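Cutlery bench: fault report on the dropped-grip stops

The cutlery sorting cell at Vavstead was stopped for part of January after a fault in the grip check. No one was hurt and no hardware was lost. The short version is that a gripper could close on nothing, report a good grip, and carry on to the tray. The longer version follows, for those who run the same release.

The task is simple to state. Utensils lie on the table, a divided tray stands near them, and the arms put one into the other. Flat, light items have always been the hard part. A plastic knife on a smooth wood top gives the fingers very little height to close on, and its blade moves easily if one finger touches first.
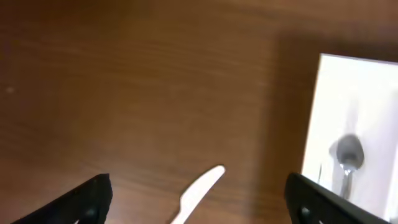
Firouzeh Pakzad

The grip check in Custport compares the finger gap at the end of a close with the gap expected for the item. For a spoon handle the two values are well apart from the fully closed position. For thin items they are not. Release 695 widened the tolerance to cut down on false alarms with patterned handles, and the wider band took in the fully closed position as well. From then on, a miss on a thin item counted as a grip.

We saw it first in the log. Run 1753 shows a close, a pass on the grip check, a move to the tray and a release, with motor current flat the whole way. The next pick began on schedule. Gertraud Grabner then pulled the older runs and found the same flat trace in several of them, all on thin items — chopsticks and knives, no spoons.

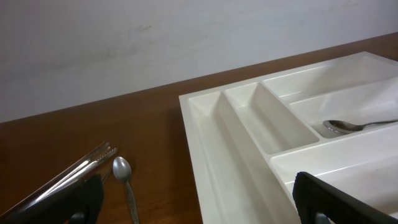

Wrist view at the tray, with one spoon in its compartment and another on the table.

A false grip is a nuisance by itself. The safety matter is what the planner does with it. Once an item is marked as placed, its spot on the table is treated as free, and the second arm may be sent low across it. The item is still lying there. In one run a finger came down on a utensil end and the joint torque rose until the guard tripped at its limit. The guard did its job, but it should not have been the first thing to notice.

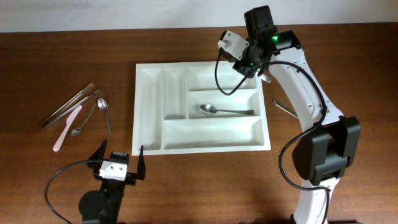

Both grippers at the bench. A spoon is in the middle right compartment, with loose utensils to the left of the tray.

Changes now in place:

The tolerance is set per item class again. Thin items use the narrow band from before 695.

A grip passes only if the gap and the motor current agree. The current is sampled for 500 ms after the close.

The planner keeps a table spot blocked until a wrist view confirms it is clear.

A failed check stops both arms. Restart is by hand at the panel.

The false alarms on patterned handles have come back, as expected, and cost a few seconds each. Grabner is working on a better model of the spoon handles. Until that is merged, please leave the band alone, and do not copy settings across from the Zastedus cell, which has different fingers. Logs with the flat trace should be sent to me with the run number and the item class.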